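4.2 Contact during separation

Interviews were held with 23 households in Gorkitton that had at least one close relative abroad when travel restrictions came into force. Each household kept a contact diary for 42 days, noting the length and means of every call. Diaries were coded by two readers, and disagreements were settled by a third (Durrani). Visits planned but later cancelled were recorded separately.

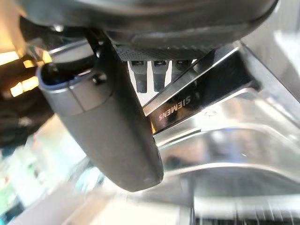
Video calls made up 58 per cent of all entries. Voice calls were shorter and more often made by older relatives, who tended to ring at fixed times – most commonly on Saturday evening. Households with children under school age reported more calls, but these were often broken off early. Time difference had little bearing on how often families spoke, though it did affect who took part. 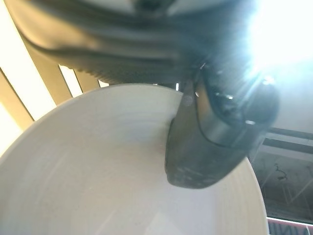
The diaries do not record what was said, so closeness cannot be inferred from call length alone. In the follow-up interviews, several respondents described long calls as tiring and preferred short messages through the day. Two households stopped keeping the diary after a relative returned in May; their entries up to that point are retained.

Figure 3. Share of diary entries by means of contact, all households. Cancelled visits are excluded. Coding by Araya and Simon.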